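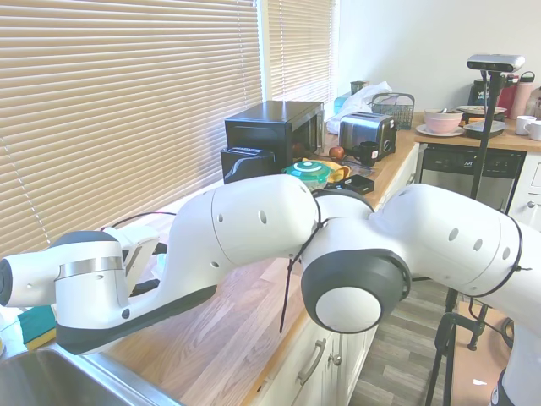 *Filed under: Kitchen & Home*

I have been meaning to write about worktops for months, ever since a reader called Ghislain Bergeron wrote to ask whether I still liked wood next to a sink, and whether I'd choose it again. I started a reply to him, it grew to the length of a small novel, and so I've decided to put it here where everybody can have a go at me in the comments.

The short answer is yes, I'd choose it again. I love butcher block. I love the strips, all those tans and honeys running along together, and the way the daylight comes through the blinds and warms the whole lot up. White cabinets can feel a bit like a dentist's (sorry, Mum, I know you love yours) and the wood saves them, I think. So do the plain metal handles, which we dithered over for far longer than any two grown adults should.

The longer answer is that you do have to look after it, and the bit by the sink needs more looking after than all the rest put together. When ours first went in I oiled it once, felt tremendously pleased with myself and then forgot about it until December, when I moved the washing-up bowl and found a grey patch the shape of Ireland. I nearly cried! But it sanded out. I used 100 grit, then something finer that I'd found in the shed with no number left on the back, always going along the grain, and then I gave it three thin coats of Tultel oil with a night in between each. I'd been using Allum before that, and it's perfectly good, but it smelled so strongly that we ate our tea in the front room for most of a week.

Since then I've got into a little routine. Last thing in the evening I wipe down the wood nearest the sink, dry it with an old tea towel, and wring the sponge out properly before it goes back on the edge of the basin. It takes no time at all. The sponge is just the ordinary sort, yellow with a green scrubby side, and I keep the scrubby side well away from the wood, having once gone at a beetroot stain with it and left a dull mark that only I can see but that I see every single morning.

Beetroot, by the way, comes out with lemon juice and salt. Turmeric doesn't, or not in my house. You just have to wait for it to fade.

Ghislain also asked about cost, and I had to go and dig out the folder for that one. We paid 3,250 for the lot, fitted, and that included the sink cut-out and the man coming back to fix the join. The quote from Gilel for stone was a good deal more, and lovely as it was, I couldn't picture myself rolling out pastry on it in winter without gloves on.

The other thing I'd say is to keep as little as you can bear on the counter. The microwave stays put in front of the window, as there's simply nowhere else for it, but I do pull it forward every so often and wipe behind. Crumbs get back there, and I'm certain we haven't eaten that much toast.

I'm due to oil again soon, and I've still got half a tin left, so that's one wet afternoon taken care of. If anyone has tried the Huanca wax on top of oil, do let me know how it went, especially near the taps. Ghislain, I hope that answers it, and I'm sorry it took me so long!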